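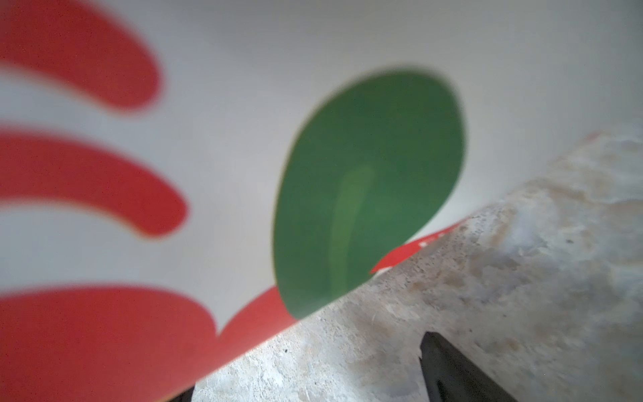

July, notebook for the Widach to Dredesby rail tour, morning

I continued with the connection times today. The question is still whether guests who leave the day train at Hostow have enough time to reach the lake boat without running. In the present plan we give them 35 minutes. On paper it looks good, but the plan was made with the old platform, and the train now stops on the far side of the station.

I exported the guest records of last season from Ki. There are 1,243 of them. I removed the ones with no arrival time and the ones where the guest took a taxi, and over 1,000 are left, so it is enough to work with. Two columns were in the wrong order and I lost almost an hour before I saw it. Please check the column names before you import anything into Ki.
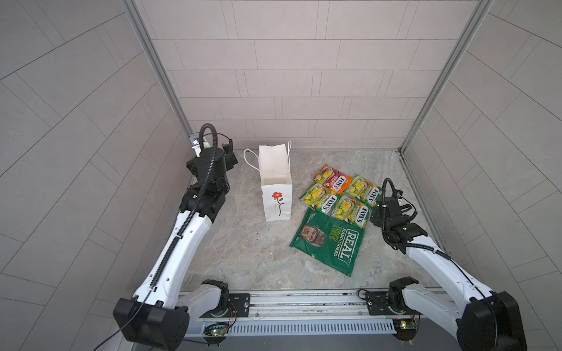 Hostow, walking time

I used the station plan and the times which our guides wrote on their sheets. For a guest with a small bag the walk is comfortable. For a guest with a large suitcase the lift is the problem, because it takes only a few persons and it is slow. The guide sheets say "waited for lift" again and again, mostly on the late departure.
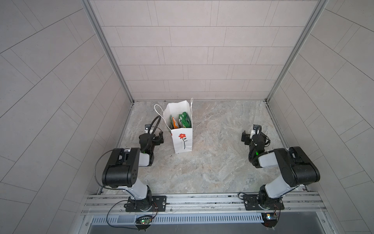 I also tried the other way, with the suitcases going separately by van from Hostow to the boat. Then the lift is no more important, but the van must leave before the train is fully empty, and the driver does not like this. I understand him. If one suitcase stays on the train, it goes to Dredesby alone and we have to bring it back the next day.

Afternoon

Changed the draft timetable to the later boat. Lunch moves to the train, cold plates only. The panorama car has no kitchen, I had forgotten this. The evening arrival in Dredesby is now after the hotel closes its reception, so somebody must ask for the late key.
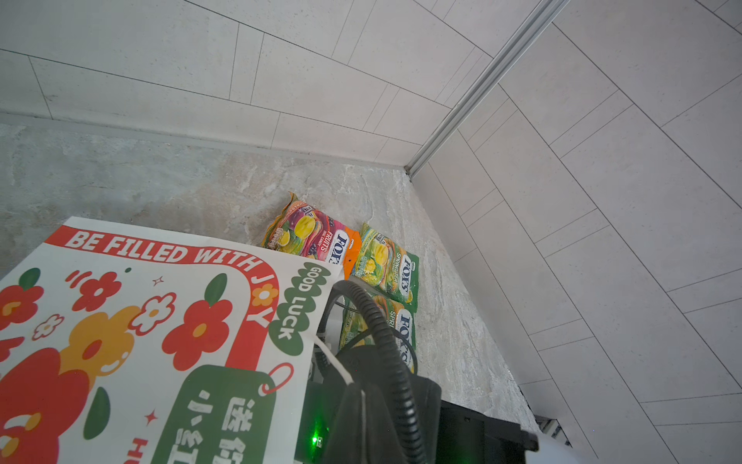 Fig. 1. Gift bag and FOX'S packets.

Still open: price of the van for the whole season, the late key, and whether Widach station will let us label the suitcases on the platform. I have saved the draft in Ki as version 2. Please do not overwrite version 1, the walking times of the old platform are only there.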